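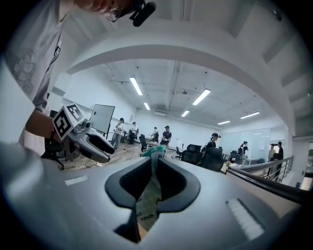
Truststead is a mobile application for keeping a record of household belongings. It is published by Reden and is available for phones and tablets. Each item in a record consists of at least one photograph, a name and a category, and the remaining fields are optional. The name need not be precise. Where the owner is unsure what to call a thing, an entry such as "glossy green object", which would suit the one just beyond the tips of the gripper, is accepted and may be changed later. The questions below are those most often received by the support office.

Is the application free of charge?
The basic version is free and holds up to 426 items. The extended version holds up to 2000 items and is paid for yearly. Users who reach the limit of the basic version keep full access to their existing records but cannot add new ones.

Can one record be shared between several people?
Yes. The owner of a record may invite up to 5 other users. Invited users may add and edit items. Only the owner may delete a room or close the record. 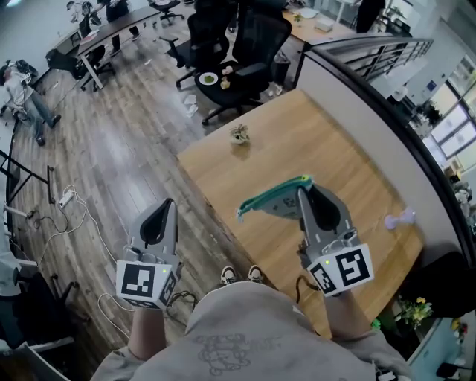

Invitations are sent by email and lapse if they are not accepted within the period stated in the message. A lapsed invitation may be sent again from the Sharing page.

Where are my photographs stored?
Photographs are stored on the user's device and, if backup is switched on, on servers managed by Pindis. Backup is switched off when the application is first installed.

What is the Villa layout?
Villa is an optional layout for larger homes, in which rooms are grouped by floor. It was added in August. Records made in the standard layout can be converted under Settings, and no items are lost. A converted record cannot be returned to the standard layout.

Can I export my records?
Records may be exported as a spreadsheet or as a printable document. Exports of more than 1000 items are divided into separate files. 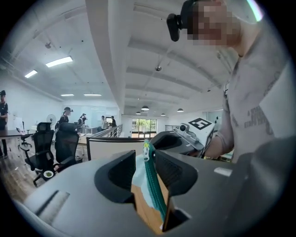 Photographs are included in the printable document only. Users who need the original pictures should save them from the Gallery page before closing an account.

How do I report a fault?
Please use the form under Help and state the model of your device and the version of the application. Complaints about the handling of a report may be addressed to Fiorella Guerra, Head of User Support.

Page last reviewed: November 12, 2025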